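Birnar 요소수 품질 센서 세트 (디젤 승용·소형 상용 공용)

등록일: 8/15/18
공급: Hostell 부품사업부
분류: 배기 후처리 / 센서 및 진단

디젤차를 오래 만져 본 분이라면 요소수 경고등 때문에 하루를 통째로 날린 기억이 한 번쯤 있을 겁니다. 탱크는 가득 찼는데 계기판은 계속 보충하라고 하고, 진단기를 물리면 펌프, 분사 노즐, 질소산화물 센서 코드가 줄줄이 올라오고요. 저희도 그런 차를 수없이 받아 봤고, 그래서 이 센서 세트를 처음 장착해 본 날 정비팀 전체가 꽤 들떴습니다. 요소수 농도를 탱크 안에서 바로 읽어 주니 어디부터 봐야 할지가 금방 잡히더군요!

무엇을 하는 제품인가

Birnar 센서는 탱크 안에 들어가는 초음파식 농도·수위 센서입니다. 소리가 액체를 통과하는 속도로 요소 농도를 계산하고, 같은 소자로 수위까지 측정합니다. 물로 희석된 요소수, 오래 방치되어 변질된 요소수, 실수로 들어간 경유까지 구분해서 각각 다른 코드로 알려 줍니다. 특히 경유 혼입을 따로 잡아 주는 기능이 정말 마음에 듭니다. 주유구와 요소수 주입구가 나란히 붙은 차에서는 생각보다 자주 일어나는 사고거든요.

센서 본체와 함께 온도 프로브가 들어 있어서 겨울철 결빙 상태도 읽습니다. 12월 아침에 시동을 걸면 해동이 끝날 때까지 농도 측정을 보류했다가 액체 상태가 확인된 뒤에 값을 보냅니다. 예전 방식의 센서가 추운 날마다 엉뚱한 품질 불량 코드를 띄우던 걸 생각하면 참 반가운 변화예요.

제품 구성

센서 본체(온도 프로브 일체형)
탱크 플랜지용 씰 2개
차량 배선 연결용 어댑터 하네스, 길이 50cm
플랜지 잠금 링
한글 장착 설명서

기본 사양

측정 방식: 초음파
측정 항목: 요소 농도, 수위, 액체 온도
출력: CAN
작동 전압: 9V 이상
농도 측정 상한: 40%
플랜지 재질: 유리섬유 강화 폴리아미드
적용 탱크: 상부 장착형, 하부 장착형(하부형은 별도 플랜지 필요)

장착할 때 알아 두면 좋은 점

탱크를 완전히 비우고 작업하세요. 바닥에 하얀 결정이 남아 있다면 따뜻한 증류수로 녹여 헹군 뒤 말려 주시면 됩니다. 수돗물은 쓰지 마세요. 미네랄이 촉매에 들어가면 센서보다 훨씬 비싼 부품을 교체하게 됩니다.

씰에는 그리스를 바르지 않습니다. 새 요소수를 살짝 묻혀서 끼우면 부드럽게 들어갑니다. 잠금 링은 전용 공구로 돌리시고, 망치와 드라이버로 툭툭 치는 방법은 제발 참아 주세요(저희도 예전에 그렇게 하다가 플랜지를 깨 먹었습니다).

장착 후에는 진단기로 센서 학습값을 초기화해야 합니다. Emari 진단기를 쓰신다면 후처리 메뉴의 '환원제 품질' 항목에 있습니다. 다른 장비는 메뉴 이름이 조금씩 다르니 설명서 뒤쪽 표를 확인해 주세요.

써 본 사람들의 이야기

"배달용 밴에 먼저 달아 봤는데, 농도값이 실시간으로 보이니까 진단이 재미있어졌어요. 굴절계로 재 본 값과도 잘 맞았습니다." (Fereshteh Taheri, 정비사)

"하네스 길이가 넉넉해서 좋습니다. 커넥터 방향만 미리 확인하세요. 저는 한 번 탱크를 다시 내렸습니다." (Imre Szűcs, 상용차 정비)

자주 들어오는 문의

순정 센서와 코드가 호환되나요?
네, 지원 차종에서는 순정 코드 체계를 그대로 씁니다. 차대번호를 알려 주시면 주문 전에 확인해 드립니다.

요소수 탱크 히터도 같이 바꿔야 하나요?
히터가 정상이라면 그대로 두셔도 됩니다. 히터 일체형 모듈을 쓰는 차는 Malý 모듈 페이지를 참고하세요.

센서만 바꾸면 출력 제한이 풀리나요?
원인이 센서였다면 학습값 초기화와 주행 확인 뒤에 풀립니다. 촉매나 분사 노즐에 문제가 남아 있으면 풀리지 않으니 코드를 먼저 모두 읽어 보시길 권합니다.

기술 문의 담당: Farhad Ansari
대량 주문 및 납기: Alcides Castaño

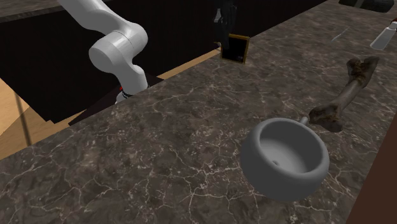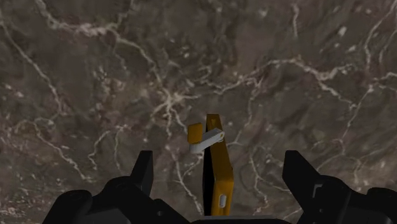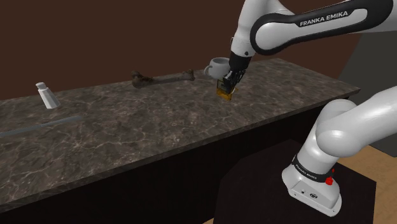

밝은 무늬결이 있는 대리석풍 상판, 렌더링 이미지

교환 및 반품은 씰 포장을 뜯지 않은 상태에서만 가능합니다. 탱크에 한 번이라도 장착한 센서는 보증 수리로 접수해 주세요.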